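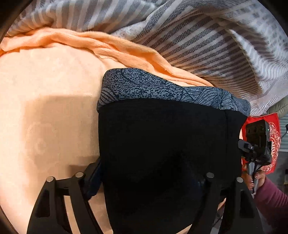

Réka says leggings should never be folded at all, only rolled, and that anyone who folds them will be refolding the whole drawer by the end of the week. She left this under my last laundry post and two other readers agreed with her, so I spent part of the weekend trying it her way.

I rolled six pairs. They looked good in the drawer for a day. Then I pulled one out from the back and the ones next to it came undone, and the stretchier ones had started to open up before I touched them. I think rolling works if the drawer is narrow and full. Mine is wide and shallow, and things slide toward the front when it opens.

So I'm back to folding. For leggings I do it like this. Lay them flat, one leg over the other, seat smoothed out. The pointy bit at the crotch gets tucked in so the long side is straight. Then ankles up to just below the waistband, and in half again. The waistband stays on the outside at the top. Most of mine are black, and the black ones all look the same once they're folded, so the waistband is the only way I can tell which is which. The pair with the gray patterned band is the one I look for first. Plain ones go to the back.

I don't try to get the wrinkles out of stretchy clothes. They go away when you put them on.

Towels are the bigger job in this house. We have too many and no two sets match. The peach one is from my mother's apartment. The orange came from the Stustia outlet when they were closing the store, and the gray and white striped ones were a wedding present from Jad Zoubi, who bought six of them and I believe we still have five. I used to sort them by color, which was silly with colors like that. Now I sort them by size. Bath towels in thirds the long way, then in half, then in half again, with the fold facing out of the closet. Hand towels in thirds and then once over. Anything too thin to dry a person goes in the bottom basket for the floor and the dog.

My order for a mixed load is big things first. If I start with socks I'm still standing there when the towels are on the bottom of the heap, and by then I don't fold them well. Towels done and put away, then pants and leggings, then shirts, then the small stuff. It takes me 19 minutes for one full load. I timed it once in February after Tala claimed she could do hers during the weather report. She can't, by the way. She leaves the socks in a bag.

A few people asked about the drawer dividers. They're Korden, the plain white ones with the spring in the end. They hold fine on the sides but mine pop loose if the drawer gets slammed. I put a strip of shelf liner under each one and that helped. I wouldn't buy the tall size again – it catches on the frame of the dresser and you have to push it down with your hand every time.

Someone else wanted to know about fabric softener. I stopped using it on towels a couple of years ago and I don't put it on leggings either. The towels feel a little rougher than they used to but they soak up more. For the orange one, which shed lint on everything at first, I washed it by itself a few times. It still goes in with the darks only when I forget.

One thing I'm still working out is where to keep the clothes that have been worn once and aren't dirty. Right now that's the chair. Noura Aoun wrote that she has two hooks on the back of the bedroom door and when the hooks are full something has to be washed. I like that. I have the hooks already, left over from the hall, but the door is hollow and I need different screws.

Next time I'll do the fitted sheets, since more than one person has asked. I don't have a good method. I have a method that gets them into the closet.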